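The Short Life of the Overnight Bag

Packing for one night away ought to be easy, and for most people it is the trip they pack for worst. A two-week vacation gets a list. A single night at the coast, or a night on a sister's couch in Dallham, gets ten minutes before the car leaves, and what goes into the bag is whatever was closest to hand.

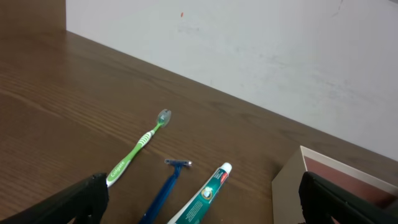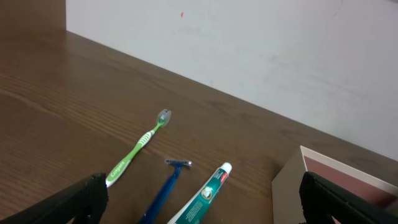
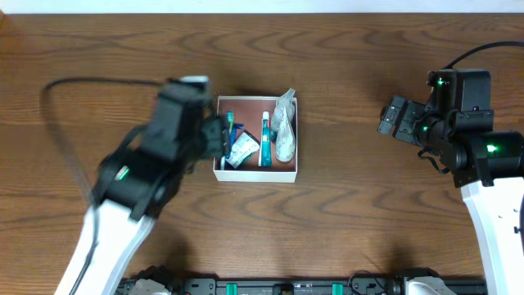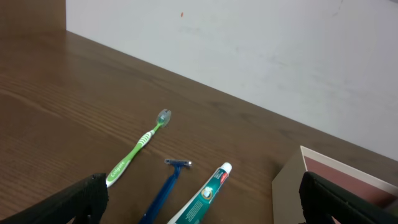
Small things, and easy to leave behind.

I started paying attention to this in September, when work began sending me to Katedum and back. The train is four hours each way. I would go out one morning, sleep in a hotel near the station, and come home the next evening. On the first trip I carried a suitcase made for a week. On the second I carried a backpack and forgot a clean shirt. By the third I had begun asking other travelers what they carried, and I found that people have firm views on the subject and rarely get asked about it.

The overnight bag as a separate thing is fairly old. Doctors had them, and so did salesmen. My grandfather kept one by the back door, a stiff brown case with a handle that had been sewn back on twice. It held a nightshirt, a razor, a bar of soap in a tin and a paperback western that I believe was the same western for as long as I knew him. He worked for the water department and could be called out in bad weather. The case was never unpacked. When he got home, my grandmother washed the nightshirt and put it straight back.

That habit is the one the frequent travelers all mentioned in some form. They keep a second set of everything. A woman who sells floor tile across three counties told me she has two phone chargers, two hairbrushes and two pairs of slippers, and that one of each lives in the trunk of her car. She spent 50 dollars setting it up and has not packed a bag in the ordinary way for years. She has been less lucky with clothes. Those still have to be chosen, and she said she gets them wrong as often as anyone else.

The bag itself matters less than the stores would like. At a luggage shop in Staniforth I was shown 20 models sold for short trips, several with a separate pocket for shoes and one with a pocket for a laptop, a pocket for the laptop's cord and a small inner pocket whose purpose the clerk could not tell me. The plain canvas one was the cheapest. I bought it. It has one large space and a zipper, and I have had no trouble with it apart from the strap, which slips.

Shoes are where most short trips go wrong. A second pair takes up more room than everything else put together, and on a one-night trip it often comes home unworn. The rule I heard most was to wear the heavier pair and leave the other at home unless there is a wedding or a funeral. Rain spoils this rule. I spent an evening in Katedum with my only shoes stuffed with hotel newspaper, and they were still damp when I put them on for the train.

Then there is the matter of the return. Very few people plan for it. A bag that closed without effort on the way out will not close on the way back, even when nothing has been added. Worn clothes are folded badly or not at all. There may be a jar of something from a relative. The tile seller carries a flat cloth sack for this, folded in the bottom of the bag, and I have copied her. On my last visit to Dallham it came home holding a squash and a borrowed cookbook.

Children's bags are a different problem. My nephew, packing for himself for the first time, brought a flashlight, a deck of cards, swim goggles and no socks. His mother had checked the bag and missed the socks because the goggles looked so thorough. He stayed up late, used the flashlight all evening and went home in a pair of mine, which I have not seen again.

Hotels have changed the picture a little. Many front desks will hand over a comb or a sewing kit if asked. The one I use in Katedum keeps a drawer of chargers left behind by earlier guests, and lends them out on a signature. The smaller places do not always have this. The guesthouse at Burnusus, where I stayed when the line was closed for repairs, had a bell, a kettle and a very good breakfast, and the nearest store was shut by six.

I now keep the canvas bag on a hook in the hall. It has pajamas in it, a charger, a book I do not mind reading slowly, and the cloth sack. The shirt goes in the night before – I check for it twice. It takes me four minutes, and most of that is spent looking for the train ticket.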